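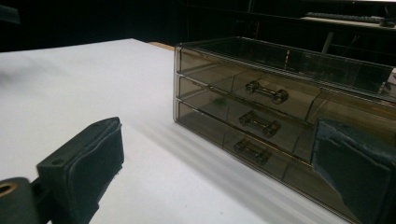 A filing system is a set of decisions about where a paper goes and how long it stays there. Most small offices make these decisions one sheet at a time, and the result is a pile. For this unit we treat the decisions as a group and make them before any paper arrives. The simplest physical form is a stack of drawers. A desktop unit with three drawers, like the smoke-gray one here, is enough to hold the working papers of one person. The tinted body is see-through, but do not rely on that in place of labels. A sheet lying flat inside a drawer looks much like any other sheet.

Terms used in this unit

Working paper: anything that still needs an action from you.
Reference paper: no action needed, but you expect to look at it again.
Record: a paper the office must keep for a set period, whether or not anyone looks at it.
Transitory paper: cover notes, duplicate printouts, meeting reminders. No set period.

Students often mix up reference papers and records. A supplier's price list is reference. The signed order that used the price list is a record. When the price list is replaced, the old one can go. The signed order stays until its period ends.

Assigning levels

The top level is for working papers, the middle for reference, and the bottom for records waiting to be moved to the main files. Transitory paper gets no level. It is read and recycled the same day.

The Hultcombe case (reading packet, section 2) shows what happens when an office skips this step. The front desk at Hultcombe kept invoices, delivery slips and staff notices together by date received. Finding one invoice meant knowing the day it came in, and staff usually knew only the supplier. The office later filed by supplier name and kept date order inside each folder. Compare this with Duda, where everything was filed by name from the start but nothing was ever moved out. Both offices ran out of room.

Retention

Each record series needs a period and a starting point. "Keep six years" means little until you say six years from what. Common starting points are the date of the document, the end of the budget year, and the close of the contract. For class exercises, use the end of the budget year unless the sheet says otherwise.

Write the period on the folder tab, not on a separate list. Lists get lost when staff change.

Exercise

Sort the Cledent papers from the packet into the four types above. Some could reasonably go in more than one. For those, write a sentence defending your choice. Then draft a retention line for each record series, with its period and starting point. You may work in groups of up to 3. Put all names on the first page.

The Gudum reading is optional this term. It covers color coding, which will not be on the October test.

Instructor: Fulgencio Goicoechea

Last updated: Sunday, March 8, 2026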